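Progress report to the Gasser Fund
Project: Repair and Reopening of the Anda Workshop Room, Skekville
Period covered: April and the first part of May 2021
Prepared by Hemant Singhal, project coordinator

Dear Ms. Gwenllian James,

With this report I inform you how the second part of your grant was used and what is still open. Mohit Sachdeva checked the figures, and Akash Semwal gave me the notes from the room itself.

Money

In this period we spent 2144 dollars. The largest part went to the new electrical line along the north wall, which the inspector asked for in his first letter. The rest was for shelves, wall paint, two door locks and the renting of a floor sander. From the budget line for tools there remain 542 dollars. We ask to keep this amount for the next period, as the vise we selected is out of stock at the supplier.

Work on the room

The old floor was sanded and oiled two times. Between the two coats we had to wait longer than planned - the weather was humid and the first coat stayed sticky near the door. The heavy benches were then moved back, and they stand now in two rows with a wide passage between them. Mervin Gauthier made a drawing of the new arrangement, and it is attached to the paper copy of this report.

The storage corner took more time than any other job. We had over 200 boxes of screws, hinges and small parts, many without a label, and the same size was often kept in three or four places. All boxes are now sorted by type first and by length second. Parts that were rusted went to the metal collection. The shelves from Dreto came with the wrong brackets, but the firm replaced them in one week without cost.
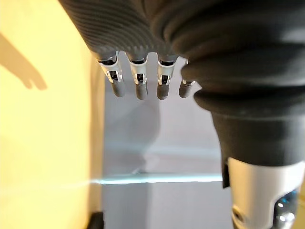
Can the room be used by groups before the last inspection?

Small groups can use it now, with hand tools only. The inspector allowed this in writing, on the condition that the new line stays switched off until he has seen it. Machines with a plug must wait for his second visit.

Use of the room

Under this condition we opened for two evenings per week. In total 36 persons signed the attendance book in April. Most of them came for the furniture repair course, where they learn to glue a loose chair joint and to change a drawer runner. The course on sharpening had fewer people than we hoped. Akash thinks the starting hour is too early for those who work in town, and we will move it one hour later.

Open points

The second inspection has no fixed date yet. I have called the office and also wrote to them, and I will send you the date when I receive it.

The window on the yard side still does not close well. A carpenter looked at it and recommends to replace only the lower part of the wood. His written offer is expected before the next report.

We also need a decision from you about the sign at the entrance. Mervin prepared two versions of the text - one with the full name of the Fund and one with the short name. Please tell us which one you prefer, so we can order it together with the door numbers.

With kind regards,
Hemant Singhal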